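We use cookies to improve your reading experience. Accept | Manage settings

3.2 Demand assumptions in the Vurkoncombe heat plan

The plan rests on one central scenario, in which household gas demand falls by 10 per cent over 15 years. We compared this with meter readings from 200 homes, supplied by the town's heat network operator, Karketti. Demand in these homes had already fallen by more than the plan allows for its first stage.
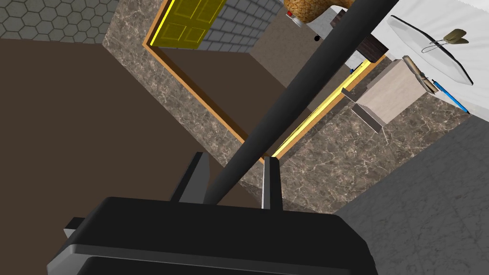

Figure 2

The gap matters for investment. If planners expect slow change, new gas mains look sound on paper and heat pumps look costly. Fahmy's earlier work on the Merkero district found the same pattern, though with older housing. We therefore ran the model again with two faster scenarios, keeping fuel prices and population growth as they were. In both, the case for replacing the mains was weaker, and in the faster one it failed by the second review period.

Our readings stop in June and leave out most rented flats, so the results should be read with care.

Comments

Sanne Wuyts: Were the homes weather-corrected? A mild winter could explain part of the drop.

Marwa Fahmy: Yes, see section 2. The rented flats are the bigger problem.

Mahrous: Would like to see the price assumptions in full.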